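Olidico publishes its house rules for hand-held gripper work

July. For immediate release

I'm Gwion Gape, I look after practice standards at Olidico, and I'm really happy to say that our rulebook for hand-held gripper sessions is out today and free for anyone to use! It's 20 pages long, in plain English, and you can read it over a coffee.

We wrote it after going back through 2,194 of our own sessions with our friends at Prondix. Two people could do the same job on the same table and come away with very different recordings (different grip, different pace, cables all over the place). Attila Bíró and I argued over the wording for weeks, mostly about cables, and I lost most of those.

Zippers get a whole chapter. On something like a mesh laundry bag, the rule is to lay it flat on the mat and bring both fingertips in toward the zipper line, with enough slack in each cable for the wrists to turn.

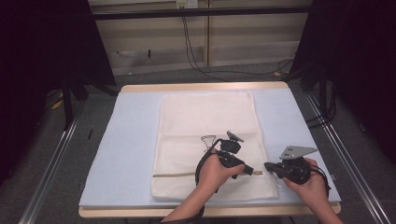

What's in the rules

Keep bare fingers off the item once recording starts. Check the cables before every session. Stop when your hands get tired, and log the stop. If a take goes wrong, keep it and label it as a failed one – please don't delete it!

Abdul-Rahman Ofori tried the draft with his crew at Jomby and sent back 200 comments, bless him. "I wanted rules my newest person could follow on day one, and now I have them," he told me.

Ask for a copy through the Olidico front desk. We're collecting suggestions for the next edition already, so send me yours.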